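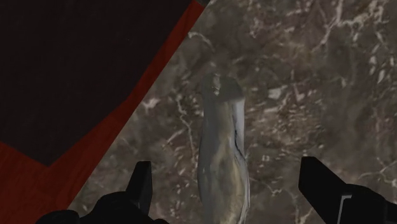 Kitchen tips from the Trostanthorpe robot club

Our club task this term is tidying a kitchen counter in the simulator. I write down what helped us, so the new students do not lose their first evening.

Open the fingers wide before you go down. If the gap is only a little bigger than the object, one fingertip will land on top of it and push it over.

Come straight from above for anything tall or uneven. Close slowly, wait a moment, then lift a few centimeters and stop. If the object turns between the fingers, put it down and take it again lower.

Dark marble is difficult for our vision program, which we call Cena. The white veins look like edges to it. Qianru Zeng made the camera picture a little blurred before the search, and the false edges became fewer.
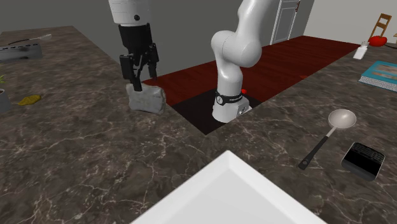 Keep the path of the arm away from long things like a knife or a ladle – they are thin, and the planner can miss them. Go up first, then sideways, then down.

Save your run after each good grasp. Our file 617 was lost at 33 minutes and we had to start again.

Please put the counter back to the start position before you log out.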